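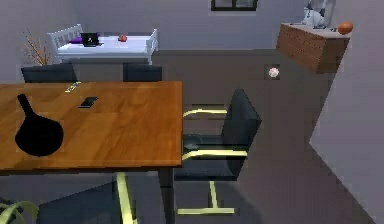 FIL : une matinée au dépistage de la tension à Flusau

Accueil | Quartiers | Santé | Transports | Agenda | Contact

Bon, je sors du dépistage de la tension à la salle Wibisono et il faut que je vous raconte, parce que je m'attendais à trois brochures et un café tiède et j'y suis restée toute la matinée !! Fil un peu long, prenez une chaise.

Pour celles et ceux qui n'habitent pas Flusau : le dispensaire de Gorkwood organise en mars une campagne gratuite, sans rendez-vous, sans carte à montrer. On entre, on s'assoit, on respire cinq minutes et on vous prend la tension. Aux deux bras. Je ne savais même pas qu'on faisait les deux bras.

(Si si, les deux. La première fois, il peut y avoir une différence entre les deux côtés et ensuite on garde le bras où le chiffre est le plus haut. On me l'a expliqué avec une patience d'ange alors qu'il y avait la queue jusqu'au portemanteau.)

J'arrive à l'ouverture, en me disant que je serai seule. Pas du tout ! Il y avait déjà du monde devant la porte, des gens du marché surtout, avec les cabas, et un monsieur venu à vélo depuis Nuston, en pente, à son âge. On lui a demandé de se reposer un peu plus longtemps que les autres avant la mesure, évidemment. Il a râlé pour la forme.

C'est Wulan Sumampouw, l'infirmière coordinatrice, qui tient la boutique. Elle parle vite, elle connaît la moitié de la file par son prénom et elle a une façon de vous faire taire pendant la mesure qui est un grand art. Parce qu'on ne parle pas pendant la mesure ! Moi je parlais. On a recommencé.

Je vous mets les consignes comme elle me les a données, c'est utile aussi pour ceux qui ont un tensiomètre à la maison et qui le sortent du tiroir une fois l'an :
– assis, dos appuyé, les deux pieds à plat, on ne croise pas les jambes
– le bras posé, à hauteur du cœur
– le brassard sur la peau, pas sur le pull
– pas de café ni de cigarette dans la demi-heure d'avant
– vessie vide (oui, ça compte)

Le coup du pull, j'ai vu passer au moins une dizaine de manches retroussées en catastrophe. Mettez quelque chose d'ample, les amis. Une manche serrée qu'on remonte en boudin, ça fait garrot et ça fausse tout.

Et la taille du brassard ! Je croyais qu'il y en avait une seule. Un brassard trop petit sur un bras costaud donne un chiffre trop haut, et l'inverse existe aussi. Ils en avaient plusieurs tailles et ils mesuraient le tour du bras avant. J'ai trouvé ça super soigné pour une salle des fêtes.

Parlons chiffres, parce que j'ai posé la question. L'an dernier, la campagne avait vu passer 201 personnes en tout. Cette année, l'équipe vise près de 1 000 passages sur le mois, en comptant les tournées dans les hameaux. Ça m'a paru fou et puis j'ai vu la file, et maintenant j'y crois.

Ce qui change tout, c'est justement les tournées. Avant, il fallait descendre à Flusau, et quand on habite tout en haut de Nuston sans voiture, bah on ne descend pas pour une tension. Maintenant la camionnette du dispensaire monte et s'arrête devant l'ancienne poste. 40 minutes de lacets dans chaque sens, et ils ont l'air ravis d'y aller.

J'ai aussi pu discuter avec Kurniawati Kusuma, sage-femme à Gorkwood, qui vient donner un coup de main entre deux consultations. Elle insiste beaucoup sur un point dont je n'avais aucune idée : si on a eu de l'hypertension pendant une grossesse, même il y a longtemps, même si tout est rentré dans l'ordre, il faut le dire à son médecin et surveiller régulièrement.

Elle m'a dit : « Les femmes pensent que c'est une histoire classée avec le carnet de naissance. Dites-leur de venir. » Donc je vous le dis. Venez ! Amenez vos mères, amenez vos sœurs.

Ah, et elle a raison d'insister sur les gens qui se sentent bien. La plupart du temps l'hypertension ne se sent pas. Pas de mal de tête, pas de vertige, rien, on fait son jardin, tout va. Dans la file, j'entendais partout « oh moi je vais très bien, je viens pour accompagner ». Et hop, la personne qui accompagne passe aussi sur la chaise. J'adore.

Je précise pour les inquiets : un chiffre élevé ce matin-là, ça ne veut pas dire que vous êtes malade. Le stress, l'escalier, la blouse en face de vous, tout ça peut faire grimper. On vous la reprend plus tard, on vous donne une petite fiche de relevés à remplir chez vous, et c'est avec le médecin que ça se décide ensuite.

La fiche, parlons-en, elle est très bien faite ! Elle fonctionne sur 3 jours : 3 mesures le matin, 3 mesures le soir, à une ou deux minutes d'intervalle. Écrit gros, avec de la vraie place pour noter. On la rapporte remplie au dispensaire ou chez son généraliste. Ma voisine de chaise en a pris une pour elle et une pour son mari « qui ne viendra jamais, mais qui adore remplir des tableaux ».

On m'a demandé en réponse si on pouvait y aller quand on est déjà sous traitement. Oui. Prenez votre ordonnance ou la liste de vos médicaments, ça aide. Et surtout on n'arrête rien et on ne change rien tout seul parce que le chiffre est joli ce jour-là ! Wulan Sumampouw l'a répété à chaque personne concernée, sans exception, je l'ai entendue.

Autre question reçue : et les jeunes ? C'est ouvert à tous les adultes. J'ai vu deux lycéens majeurs débarquer en sortant du bus, un peu pour rigoler, et ils sont repartis en se comparant leurs résultats comme des notes de maths. Très bonne ambiance.

Il y a aussi un coin alimentation au fond de la salle, et là j'ai pris une claque. On vous fait deviner quels aliments apportent le plus de sel. J'avais tout bon sur le saucisson et tout faux sur le pain. Le pain ! J'en mange matin, midi et soir. Le bouillon en cube aussi, je n'y pensais jamais, alors que j'en mets dans le riz, dans la soupe, dans tout.

J'ai goûté une soupe de lentilles sans sel ajouté, avec cumin, citron et beaucoup d'oignon bien doré, et je vous jure que j'en ai repris. Je demande la recette et je la poste dès que je l'ai. (On m'a déjà prévenue que c'était fait « au pif », donc ce sera une recette au pif.)

Attention par contre aux sels de remplacement qu'on trouve au rayon diététique : certains contiennent beaucoup de potassium, et ça ne convient pas à tout le monde, en particulier en cas de problème de reins ou avec certains traitements. On demande au pharmacien avant. J'en avais un dans mon placard depuis des lustres, je n'avais jamais lu l'étiquette.

Petit bémol quand même, pour être complète : la signalétique. Depuis l'arrêt de bus, rien n'indique la salle Wibisono, et plusieurs personnes ont fait le tour par le gymnase. Si quelqu'un de la mairie lit ce fil, une flèche au carrefour et ce serait parfait. La porte de côté, elle, est de plain-pied, donc fauteuils et poussettes passent sans souci.

Et l'attente. J'ai attendu un bon moment en début de matinée, ensuite ça s'est fluidifié. D'après l'équipe, le creux tombe vers 11 h, après les courses et avant le déjeuner. Si vous pouvez choisir, choisissez ça. Il y a des chaises pour tout le monde de toute façon.

Côté confidentialité, puisque vous êtes plusieurs à me l'avoir demandé en privé : les mesures se font derrière des paravents, le chiffre est noté sur un papier qu'on vous remet, et personne ne l'annonce à voix haute. Pour les statistiques de la campagne, ils ne gardent que la tranche d'âge et la commune.

Mon résultat à moi ? Un poil haut au premier passage (je bavardais, je l'ai dit), tout à fait correct au deuxième. Je repars avec ma fiche et je vais m'y tenir. Premier relevé demain matin avant le café, ce qui pour moi est déjà un exploit sportif.

Infos pratiques pour finir : salle Wibisono à Flusau pendant tout le mois, le matin seulement. Pour les arrêts de la camionnette côté Nuston et dans les hameaux, le planning est affiché à la pharmacie et au dispensaire de Gorkwood. Il bouge un peu selon la météo, passez un coup de fil avant de sortir les bottes.

Si vous connaissez quelqu'un qui ne se déplace plus du tout, signalez-le au dispensaire, ils essaient de caler des visites à domicile en fin de tournée. Il faut que la personne soit d'accord, bien sûr. J'ai donné le nom de mon ancienne prof de piano, avec sa bénédiction par téléphone depuis le couloir !

Merci à toute l'équipe, merci au monsieur au vélo qui m'a gardé ma place pendant que j'allais poser mes questions, et merci à vous pour les messages, je réponds à tout le monde ce soir.

Edit : on me signale que la pharmacie de la place prête aussi des tensiomètres pour faire les relevés à la maison, contre une caution. Appelez avant, ils partent vite en ce moment.

Edit bis : pour la soupe, c'est du cumin EN GRAINES, grillé à sec dans la casserole avant l'oignon. La suite dès que j'ai les quantités.

Imprimer | Envoyer par e-mail

Ce site utilise des cookies pour mesurer son audience et améliorer votre navigation. Accepter | Refuser | Paramétrer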